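Marinho Training Centre – Equipment Safety Group
Minutes of the September meeting, Monday, 2 p.m.

1. Minutes of the previous meeting
Accepted with one correction: the Pimel service visit is to be recorded under item 4.

2. Instrument fault during suturing practice
The group received the report on the left-hand needle driver of the Trukix system. During a closure exercise on tissue, the jaws stayed shut after the operator released the grip. The console gave no alarm for 20 seconds. The operator stopped work, the arm was locked and the instrument was withdrawn by the manual release. No one was hurt.

The log showed 110 uses on the instrument. The centre's own limit is 40. The counter had been reset when the software was updated, and the reset was not noticed at the daily check.

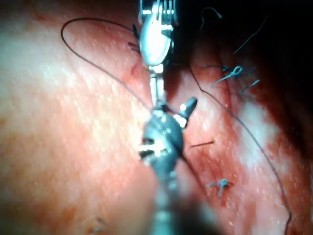
Minutes, page 2 of 3

Members discussed work in which two instruments meet close to a line of tied knots, with long strands of thread still lying over the tissue. It was noted that a jaw which will not open may be holding thread, and that pulling the arm back could tear the closure. The current instruction says only "withdraw the instrument" and was considered unsafe as written.

Resolved:
That the instruction be rewritten so that thread is cut before any manual release.
That use counts be kept on paper as well as on the console until further notice.
That all instruments over the limit be taken out of use today.

3. Supplier response
Kunberg, as service agent, has offered to inspect the instrument at its own cost but has not yet explained the late alarm. The group did not accept the suggestion of operator error. A written reply is to be requested. Replacement will cost $2,000, to be charged to the repairs budget for now.

4. Other business
The Pimel service visit is complete – report to be circulated.

The meeting closed at 3:15 p.m.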